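Idard Student Robotics Program
Gallery: The Desk Sorting Project

The Desk Sorting Project is the first assignment of the year for students enrolled in the Idard program. Participants perform ordinary desk tasks by hand, record them from head height, and prepare the recordings for use in training a two-armed robot. The work is carried out with the support of the Foley workshop. The current group has 23 students.

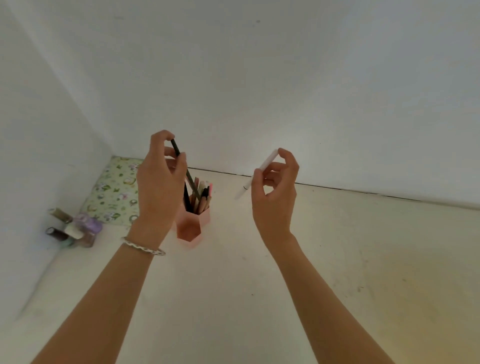
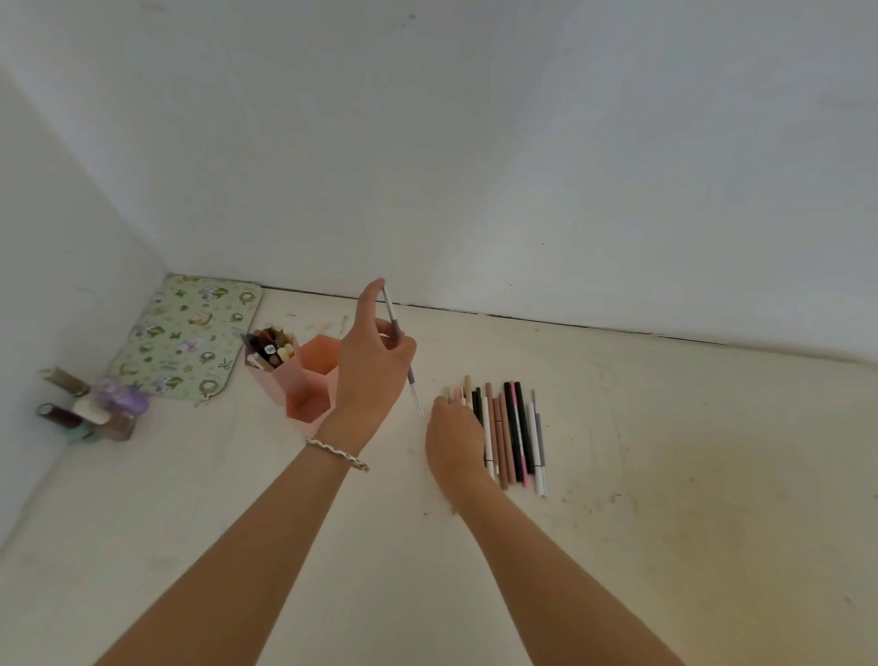 Handling pens and pencils at the recording table. In the second picture, a row of writing tools has been laid out beside two pink holders.

About the Task

Each recording covers a single activity, such as filling a pen holder or arranging its contents on the table. Students are asked to use both hands, to work at a steady pace, and to keep their hands in view at all times. Small items that play no part in the task may remain on the table, as the robot must learn to work among them.

Recordings are reviewed by a second student before they are accepted. The reviewer notes the start and end of every grasp and marks any section in which an item is dropped. The program plans to collect more than 400 accepted recordings before the end of the fall term.

Next Steps

Labeled recordings will be transferred to Plama, the program's training software, beginning 21st September. Teams will then test their results on the Kivik arm pair. A public demonstration is planned for March.

Families who wish to attend may register at the program office. Seating in the workshop is limited to 12 visitors per session.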